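Ticket 51: Hot water cutting out in the upstairs flat
Status: open
Opened by: Ciarán Kinsella

Me again, sorry! The boiler's playing up and I've started writing everything down so I don't have to explain it from scratch each time I ring. Short version: the shower runs lovely and hot, then goes stone cold for a bit, then comes back as if nothing had happened. Kitchen tap does the same -- only upstairs though, downstairs is fine.

Tried so far: turned the boiler off at the wall and left it overnight. No change. Topped the pressure up to where Sorin showed me in May (it had dropped a fair bit). No change, except the radiator in the hall now gurgles, which I could do without.

Carla from Conneely rang back and asked me to clean the little filter in the shower head. It was filthy! Full of white grit. Soaked it in vinegar and put it back, and the flow's much better, but it still went cold on me the next morning.

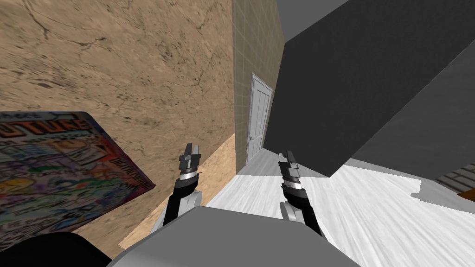

Ciarán Kinsella

August 16, 2018

Right, some progress. I timed it with my phone on the edge of the sink, and it goes cold after 7 minutes in the shower. If I turn the flow down to a trickle it goes cold a lot sooner, so I'm wondering if the boiler thinks I've shut the tap. Does that sound daft?

There's also an error code now, E3, which clears itself before I can get down the stairs to look at it properly. The booklet says "see installer" and leaves it at that.

Iulian reckons it's the flow sensor and says his went the same way. Could someone bring one along, just in case? I'm in most afternoons -- ring the bottom bell, the top one's dead (that's a separate ticket, I know, I know).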